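Sunday, November 5, 2023

Unit open at 8 with the heating off. Omolara Nwachukwu had the second key and was in before me. Purpose of the day: get the Rutby stock off the floor, shelve what can be shelved, and decide what goes in cartons for the Wysocka store.

Shelving

The two bays against the back wall were bolted last weekend and had settled. Left-hand bay 3 mm out over its width, corrected with a steel shim under the front foot. Right-hand bay level. I did not load the top shelf of either. The plate on the upright gives 500 kg per bay, evenly spread, and our loads are never evenly spread.

Order of loading, bottom to top: metal parts, dense mouldings, light mouldings, packing foam. Omolara wanted the foam lower down where it can be reached without the steps. She has a point, as it is the thing we fetch most often. Compromise: one bag of foam on a hook at the end of the bay, remainder on top.

Labels

The old Nalora labels have failed. The adhesive has gone to powder and they drop off if the door is shut hard. Replaced with tie-on card tags, pencil only. Ink had faded on most of the March tags to the point where I could read the prefix and nothing after it. Pencil from the same month is perfectly legible.

Stock book now runs to line 337. Lines without a location have been marked with a small circle in the margin, to be cleared before any new lines are opened. I would prefer to have this on the computer but the book works and the computer is at home.

Lunch at the bench. Cheese, an apple, the last of the flask.

Cartons

Grosalis delivered the double-walled cartons on Friday, flat. Quality acceptable. The creases are scored slightly off centre, so the flaps overlap on one side by the width of a pencil. It makes no difference to strength but it does make the tape line look crooked, and Omolara re-taped two of them before I could persuade her to leave it.

Method for the larger mouldings, as agreed and to be kept to:

1. Wipe with a dry microfibre cloth. No spray on gloss parts, as it leaves a bloom that shows under the strip lights.

2. Check the rim for chips before anything else. A chipped rim goes on the repair shelf and is not packed.

3. Hold curved shells upright by the two long edges, one hand to each side, and keep fingers off the recessed panel. Pressure in the middle of the panel marks the gloss.

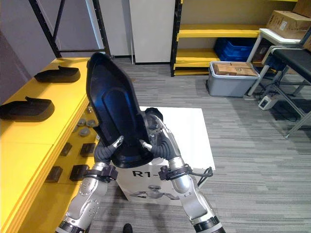

4. Sleeve in thin foam, open end towards the narrow end of the part. Tape foam to foam, never foam to part.

5. Into the carton with the broad end down. Fill the corners first, then the sides. If it moves when the carton is tilted, take it out and start again.

6. Tag on the outside, tag on the inside, line in the book.

Steps 4 and 5 take longer than I had allowed. I timed one at 33 minutes including a false start with the foam cut too short. Second attempt was better but I did not write it down.

Black parts are the worst for showing handling. Every thumbprint is there the moment the light catches it. Cotton gloves help, but they slip on gloss, and I would sooner wipe off a print than pick a shell up off the floor. Rubber-palmed gloves to be tried next. Omolara has a pair for gardening and will bring them if they wash clean.

Outstanding

Steps need a new rubber foot, rear left. Tape gun blade blunt. One strip light over the bench flickers when cold and steadies later — starter, I think, and not the tube. Sack truck tyre soft again after being pumped up on Friday, so there is a slow leak at the valve or the rim. Order foam in the wider roll if the price is tolerable.

Locked up in the dark. Hands dry as paper from the cardboard. Must put hand cream in the drawer with the tape.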